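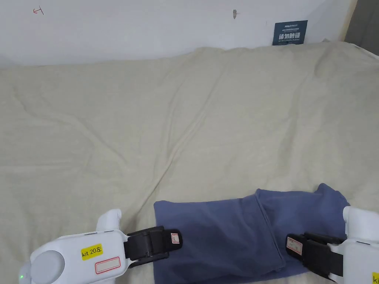 Changing the bed in a small room

4 February 2021

I have slept in the back bedroom of the house in Turkudthorpe for three winters now, and for two of those I made the bed badly. The room is narrow and the bed goes in lengthways, with the wall down one side. You can only stand on the other side and at the foot. Anyone who has lived in a room like this will know the problem. The sheet goes on well enough where you can reach, and the far side never gets done properly.

For a long time I knelt on the mattress and tucked the wall side in from above. It doesn't work. Your own weight holds the sheet down while you pull at it, and as soon as you climb off there is a ridge down the middle. I then tried pulling the whole bed out each time. That is the correct way and I still do it once a month, but the bed is heavy, the floor is uneven and one of the legs has a habit of coming loose.

What I do now is simpler. I stand at the foot with the sheet folded in half lengthways, lay the fold down the middle of the mattress, and flip the top half over towards the wall. Then I go down the wall side with a wooden spatula from the kitchen and push the edge into the gap. Despina Vlachou showed me this when she was lodging here. She had worked in a guest house where half the rooms were the same shape as mine, and she could do a single bed in the time it took me to find the corners.

I should say something about fitted sheets, as I get asked. I own two and don't like them. The elastic went on one after a year, and the other was sold as a standard size and has never fitted my mattress, which is deeper than most. A fitted sheet is quick when it fits. When it doesn't, one corner comes off in the night, and it is always the far corner. A flat sheet with plenty of spare cloth stays put better. You want enough to tuck a full hand's length under on each side.

I bought my last pair from Kedex in the sales. They were cotton, 16 pounds the pair, and they have washed well. They came out of the packet stiff and smelling of the warehouse, so I put them through twice before using them. The label said to iron them damp. I have never ironed a sheet in my life and don't plan to start.

Washing is the other half of it. In summer I wash the sheets every week and hang them in the yard. At this time of year that isn't possible, so it goes to every ten days or so and they dry over the doors. A double sheet over a door takes a full day in February with the heating on low. If you turn it over at dinner time it dries more evenly. I used to leave it on the airer folded in four, and the inside was still damp when the outside was crisp.

The tumble dryer question came up again at Christmas. Khang Hà has one and thinks I am mad not to. He put his on a meter for me and sent the numbers, which I have written on the back of the calendar and not looked at since. The kitchen here has no space for one, and the landlord would want to know about the socket. There is a launderette next to the Iremine garage with big machines, and when I have had visitors and there are three or four sets to do, I take the lot there in the wheeled bag.

I have been trying to keep the damp off that wall as well. It is an outside wall and it gets cold. The first winter there was a grey bloom behind the headboard, low down, and I found it only when I moved the bed to look for a sock. I cleaned it off with a weak bleach mix, let it dry with the window open, and since then I have kept a gap of a few fingers between the mattress and the plaster. That gap is also what makes the spatula method possible, so the two jobs help each other. The sheet does ride up against the wall now and then. I push it back down in the morning when I air the bed.

Airing is the one habit I'd recommend to anybody. Throw the covers right back over the foot, open the window, and leave it for as long as breakfast takes. My grandmother did this every day, in all weathers, and I thought it was only to get us out of bed. The mattress feels different at night if it has been done. I don't have any figures for that.

The pillows need replacing and I keep putting it off. I have had one of them since my first flat. Oanh Mạch, who wrote in after my last post, says she washes hers in the bath and dries them on the parcel shelf of the car in warm weather. I may try it in the spring. She also asked which way round the top sheet should go if it has a printed side. I put the printed side down, so that it shows when you fold the top back over the blanket. Other people do it the other way and come to no harm.

Next job is the mattress cover, which has a tear along the seam near the foot. I have the thread for it but not the right needle. The shop in the village only sells packs of thin ones, and I have already bent two of those on this same seam, so I'll ask at the market when it is back on. Until then the tear is at the bottom and I've put the sheet on with the extra length at that end.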